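Januar, kurz nach elf abends

Wieder am Temperaturlogger gesessen. Afshin Ghaffari hat mir seine Routine für den Wosari-Controller geschickt, mit dem Hinweis, damit sei das Rauschen am Analogeingang »praktisch weg«. Praktisch weg heißt bei ihm erfahrungsgemäß, dass er einmal hingeschaut hat. Ich habe also mitgeschrieben: 314 Messungen über den seriellen Port, Fühler im Wasserglas, Deckel drauf. Die Werte springen immer noch um 2 Stufen, mit dem alten Code waren es auch 2.
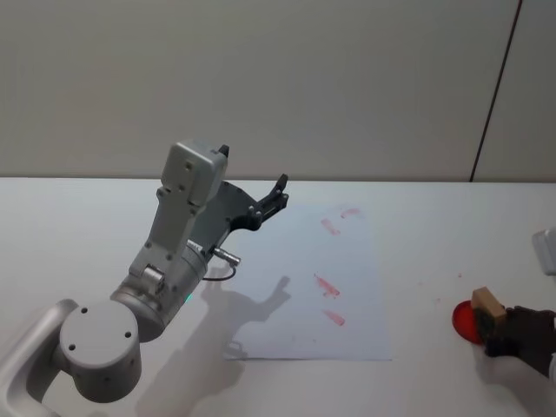
Arm mit schwarzem Zweifingergreifer über der weißen Tischplatte.

Was sich geändert hat, ist die Laufzeit. Er mittelt jetzt in einer Schleife und hält dabei alles andere an, auch den Puffer vom UART. Bei 259 Durchläufen kommt am Terminal nur noch Zeichensalat an. Im Forum von Lutia steht dazu, man solle einfach die Baudrate senken. Mag sein, dass das hilft, aber dann kuriere ich den Sender für einen Fehler, den der Filter macht. Habe die Schleife auf 16 verkürzt und den Rest in den Timer-Interrupt geschoben. Läuft seit dem Abendessen ohne verlorenes Zeichen, was noch wenig beweist.

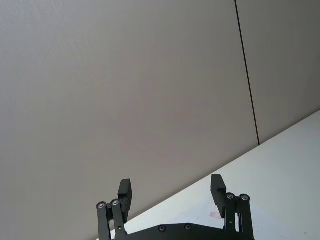 Die Referenzspannung traue ich mich kaum anzufassen. Laut Datenblatt von Mok liegt sie bei 3,000 Volt, mein Multimeter zeigt nach dem Einschalten weniger und kriecht dann hoch. Entweder driftet der Baustein oder das Multimeter, und das Multimeter ist das Billigste, was Senderstead damals im Angebot hatte. Zwei Geräte, die sich widersprechen, und ein drittes habe ich nicht.

Afshin meint, ich solle die Kalibrierung ins EEPROM schreiben und fertig. Mache ich vorerst nicht. Morgen erst den Kondensator am Eingang tauschen, dann dieselbe Messreihe noch einmal, wieder mit Deckel. Lötzinn ist fast alle.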